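Working with Household Plastics
Ruiz-Ortega, second edition

Part Three: Form

Chapter 8
Ribs, Lips, and Rings: How Thin Plastic Is Made Stiff

Page 363

In this chapter
8.1 Thickness and what it costs
8.2 Ribs under flat panels
8.3 Lips, rims, and folded edges
8.4 Rings on a hose
8.5 Corners and legs
8.6 Looking at the back of things

Words to know: wall, rib, lip, collar, corrugation, sink mark, draft, gate, creep

Before you start

Find a plastic chair, the kind sold for patios and school halls. Turn it over and set it on a table with a cloth under it to protect the finish. Keep the cloth flat. If the table is small, have someone hold the back of the chair while you work, as the weight may sit to one side.

Press on the middle of the seat from underneath with your thumb. Then press near the front edge, and then close to a leg. The plastic may well be much the same thickness at all three places, but it will not feel the same. The middle gives more than the edge, and the part near the leg hardly gives at all. Write down what you notice before you read on. You will need the notes in section 8.5.

Chapter 7 was about what plastics are made of. You learned there that polypropylene is light, does not soak up water, and bends a long way before it breaks. You also learned that it is not very stiff. A flat sheet of it the size of a chair seat would sag if you sat on it. People sit on polypropylene chairs every day all the same, and the reason has to do with shape.

8.1 Thickness and what it costs

The simplest way to make a sheet stiffer is to make it thicker. The effect is large. If you double the thickness of a flat strip and leave its length and width alone, it becomes 8 times as hard to bend. This follows from the rule that stiffness in bending goes up with the cube of the thickness (two times two times two). You can test it with strips cut from two grades of plastic sheet and a few coins for weights. Directions are in the workbook.

Thick plastic brings its own problems. The first is weight, and with weight comes the price of the material. The second is time. Melted plastic has to cool in the mold before the part can come out, and a thick wall holds its heat far longer than a thin one. While the part is cooling, the machine cannot make the next one. A shop that sells chairs at a low price cannot afford to wait.

The third problem is shrinking. Plastic takes up less room as it cools. When the outside of a thick wall has already gone hard and the inside is still soft, the inside pulls inward as it shrinks. You then get a shallow dent on the surface, called a sink mark, or a bubble of empty space in the middle. Sink marks are easy to find on cheap goods. Hold the part so that light from a window slides across it and look for a soft dip where the surface ought to be flat.

For these reasons most molded goods keep to one thin wall, more or less even from end to end, and get their stiffness in other ways.

8.2 Ribs under flat panels

A rib is a narrow wall that stands up from a panel. It adds depth where depth is useful and uses little plastic to do it. Think of a ruler. Laid flat across a gap, it bends under one finger. Stood on its edge, the same ruler will hold up a book. A rib is a ruler on its edge, molded in one piece with the panel it supports.

Ribs can run side by side, or in a grid, or from corner to corner so that they cross. Where they go depends on how the panel will be loaded. A shelf is held at its two ends, so its ribs run from one end to the other. A chair seat is held near its corners, and a person may sit forward, back, or off to one side. Crossed ribs make sense for a panel like that, since each one helps carry load toward a leg.

The usual advice is to make the rib thinner than the panel it stands on. Many designers use 50 percent of the wall thickness as a starting point and go up from there if the material allows. If the rib is too thick, the place where it joins the panel becomes a lump, and the lump cools slowly and leaves a sink mark on the good side. The good side of a seat is the one people see, so ribs are put underneath.

A rib also leans a little. Its sides are not quite parallel, and it is narrower at the tip than at the root. This slight taper is called draft. It lets the part slide out of the mold without scraping. You may not see it on a short rib, but you can measure it with a caliper.

8.3 Lips, rims, and folded edges

The edge of a thin panel is its weakest place. It has no neighbor on one side to share the load, and it takes most of the knocks. Turning the edge up or down makes a lip, and the lip does the same job as a rib. It also gives your hand something smooth to hold.

Look at a mixing bowl, a storage bin, or a dish pan. Nearly all of them have a rolled or turned edge. Cut the edge off an old yogurt tub and squeeze what is left. The tub goes oval right away. The strip you cut off is still fairly round when you let go of it, though it weighs very little.

A collar is a close relation. It is a short band that fits around the end of another part and keeps it in place and in shape. Collars are common where a round, soft part has to meet a boxy, rigid one.

8.4 Rings on a hose

A hose has to do two things that seem to work against each other. It must bend easily along its length, and it must not go flat when it bends. A plain thin tube does the first and fails at the second: it kinks. A ribbed hose is shaped in rings stacked one on another, with a groove between each ring and the next. Every ring is a hoop, and a hoop is hard to crush. The grooves between them let the hose open on the outside of a curve and close up on the inside.

The seat and the hose use the same idea for different ends. On a seat, ribs are there to stop bending. On a hose, the rings leave the bending alone and stop the crushing.

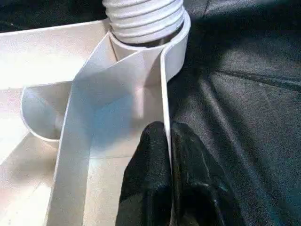 Figure 8.1 A ribbed hose seated in a plastic collar. Figure 8.2, which follows, has the molded ribs of a chair seat, seen from underneath.

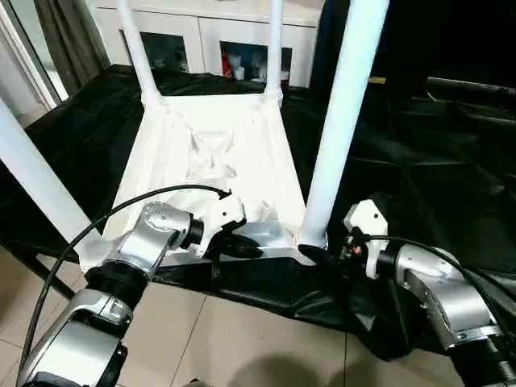 A teacher using the first edition wrote to say that this chapter made ribs sound like a free gift, and that students came away wanting to put them on everything. The letter went on: "Every rib is a slot somebody has to cut into steel. My class designed a tray with so many of them that there was no way to wipe it clean. Please tell them when to stop."

The point is a fair one. Ribs raise the cost of the mold, they collect dirt, and when they stand close together they can be hard to fill with melted plastic. A gentle curve in the panel will often do as well. Many seats are dished for this reason as much as for comfort. When you draw a part of your own, try the curve first and add ribs only where the curve is not enough.

8.5 Corners and legs

Go back to your notes from the start of the chapter. The seat felt firmest close to a leg. Load from the whole panel arrives at these few places, and the shape has to pass it on without a sharp turn. Inside corners are therefore rounded where they can be. A sharp inside corner gathers stress, and a crack that starts in one tends to keep going.

Legs come in two common forms. One is an open channel, shaped like a letter L or U when you look at the end of it. Channels come out of a simple mold and let chairs nest in a stack. The other is a tube. For the same weight of plastic, a tube stands up better to twisting, and it feels smoother against the back of your knee, but it asks for a more complicated mold or a second step.

Creep matters here too. A plastic leg that holds a steady load for months will slowly change shape, even when the load is well below what would break it. Warm rooms make it worse. Stacks of chairs left in one place from December until spring sometimes show it in the bottom chair, with legs that have spread and do not come back.

8.6 Looking at the back of things

Get into the habit of turning things over. The front of a molded part shows what the seller wants you to see, and the back shows how it was made. Look for these marks:

Gate. A small rough dot or stub where the plastic flowed in. On a chair it is often near the middle of the seat, underneath.

Ejector marks. Faint circles left by the pins that pushed the part out.

Parting line. A thin raised line where two halves of the mold met.

Ribs and lips. Note which way they run and what they seem to hold up.

Seams. On boxy goods made of several panels, fine lines may show where the panels join. Find out whether each one snaps, slides, or is glued.

Workshop task for this chapter

Work in pairs. You will need one piece of molded furniture, a caliper, a sheet of tracing paper, and a soft pencil. Allow 33 minutes for the measuring and leave the drawing for the next session.

Turn the furniture over and trace the pattern of ribs by rubbing the pencil over the paper. Measure the panel at an edge or a hole, then measure one rib at its root and again at its tip. Mark the gate if you can find it. On a second copy of the tracing, draw arrows from the middle of the panel toward the legs, following the path you think the load takes. Keep both sheets. The drawing is used again in Chapter 9, where the same part is made in wood and most of the ribs have to go.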